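Solar air heater for the garage: is my fan too small, or is the box the problem?

Posted by Pak-hei Lui, October 13, 2025

Hi all, long-time reader and first-time asker. Over the long weekend I finally finished the solar air heater I've been picking away at since March and I'm a bit underwhelmed, so I'm hoping someone who's built one can tell me where I went wrong.

It's the pop can kind — columns of cans with the ends drilled out, painted flat black, in a plywood box with a sheet of twinwall polycarbonate on the front. It hangs on the south wall of a detached garage just outside Birkar. Cold air goes in at the bottom through a dryer hose, warm air comes out the top through another one. The box is 2000 mm tall and I've got 10 columns of cans across. Total spend was under $400, and most of that was the polycarbonate (ouch).

The fan is a little Narano computer fan I had in a drawer, wired straight to a small solar panel so it only runs when there's sun. On a clear day the air coming out is properly hot, too hot to keep my hand there for long, but there's hardly any of it and the garage barely warms up. My brother-in-law says hot air means it's working great and I should quit fussing. I'm not convinced! Do I need a bigger fan, or did I mess up the box?

Also, is there any point insulating the back? I left it bare plywood against the siding.

Hiu-tung Ho

Your brother-in-law has it backwards, sorry to him. Very hot air at a trickle is the classic sign you're not moving enough of it. When the inside of the box gets that hot, more of the heat goes straight back out through the glazing and you never see it. You want lots of warm air, so lukewarm-ish at the outlet is fine, even if it feels disappointing on your hand.

Computer fans are lovely and quiet but they're hopeless at pushing against any resistance, and you've got plenty. Ribbed dryer hose is bad for it, and so are can ends with little holes in them. How big did you drill yours? I used a hole saw on my first one and went far too small, then had to pull the whole thing apart and redo every can on the kitchen table, which made me very popular at home.
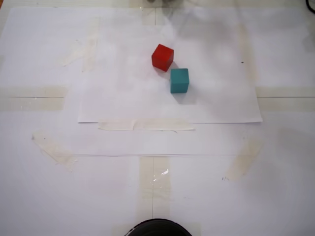 What I'd do is swap the fan for an inline duct blower first. I've got a Skonlow one on mine, and it's been through three winters without complaint. Put it on a snap-disc thermostat near the top of the box so it kicks in when the box warms up and shuts off when the sun goes. Keep the hose runs short and pulled tight, or use smooth metal duct if you can scrounge some.

And yes, insulate the back! Rigid foam board, the foil-faced stuff, rated for the heat. Cheap white foam can sag and shrink in there (ask me how I know). Do the sides too while you've got it open.

One more thing — put a flap on the intake. Mine ran backwards at night before I did that, and it was quietly cooling the shop the whole time. A bit of light plastic film over some mesh does the job.

Man_1724

just build a screen one instead. two layers of black window screen, no cans, way less drilling. mine took a weekend and it blows better than my neighbour's can one ever did

Pak-hei Lui

Thanks both. Holes are about the size of a loonie, so maybe that's all right? I'll try the blower first and leave the screen idea for the shed. Foam board is on the list for Saturday.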